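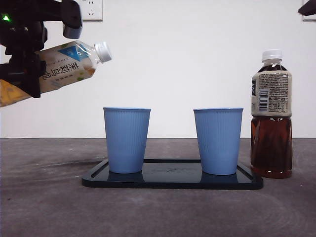
Workshop Tips: Trying Out a Gripper Before You Bolt It On for Good

If you have two grippers on the bench and one arm to put them on, the fastest way to choose is to give both the same dull job. Pouring a drink works well. It needs a firm hold, a slow wrist and some idea of where the cup is. The tips below come from a few weeks of swapping the Beso and the Ondumine back and forth on the same arm.

Start with a bottle you can buy again. Soft drink bottles and bottled tea are good because every one off the shelf has the same shape. Buy enough for the whole trial at once. Bottlers change the plastic without notice, and a thinner wall will spoil your numbers.

Set the force with the cap on. Close the fingers on a full, sealed bottle, lift it, tip it and bring it back. If it turns in the fingers, go up one step. Do this 7 times in a row before you change anything else. A sealed bottle is stiffer than an open one, so the setting you end up with will be a little too high once the cap is off. Drop it back one step and check for dents.

Use light plastic cups. A heavy mug hides a clumsy approach. A light cup slides or falls over when the bottle touches it, and that tells you what you need to know. Put the cups on a tray with a raised edge and leave a gap between them wide enough for the fingers. Mark the tray corners on the table with tape.

Measure what you pour. A kitchen scale is fine. I aim for 70 grams of water per cup and write down what I get. Wipe the tray between runs. Drops on a shiny surface move the cup more than you would think.

Check where the label sits. Paper labels grip well, and glossy film labels let the bottle turn. The Beso has hard finger pads and slipped on film until I stuck a strip of drawer liner on each one. The Ondumine pads are softer and needed nothing, but they pick up dust and have to be wiped with a damp cloth every day. 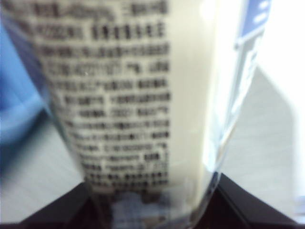 Wrist cameras need their own test. Anything held in the fingers is very close to the lens, and printing you could read across the room may come out as a smear. If your controller looks for the cup through the wrist camera, try it with a large item in the hand and see how much of the table is left in view. I set our focus for 300 millimeters, which suits the approach, and stopped worrying about what the held item looks like. A second, fixed camera beside the table covers the pour.

Slow down before you speed up. I ran both grippers on the Seixas controller at its lowest wrist speed for the first day. Most spills came from the wrist stopping short at the end of the tilt – the liquid keeps going. A longer ramp at the end of the move fixed more than any change to the fingers.

Keep a paper log. Write the gripper, the force step, the bottle and what went wrong. Ljubica Kelmendi, who shares the bench with me, adds the room temperature as well. I thought that was fussy until the pads on the Ondumine got stiff one cold morning.

Check the screws. The Beso is rated for 3000 cycles between checks, according to the leaflet. Mine had a loose finger well before that. Put a dab of thread locker on the finger screws when you first fit them, and use the removable kind.

As for which to buy, the Ondumine is better for bottles and anything else that dents. The Beso is quicker to open and close and I would keep it for boxes. If you can only have one, get the softer pads. Hard fingers can be padded later, but the drawer liner wears through and you will be cutting new strips every week.

Next job is pouring from a full bottle into both cups without setting it down. The Beso is going first.

Recent tips
Cutting drawer liner without a ruler
Cable ties or hook-and-loop for arm wiring
Rarkimthorpe bench clamps after a year
Getting tape residue off a tabletop
Which kitchen scales hold their zero
Labeling spare screws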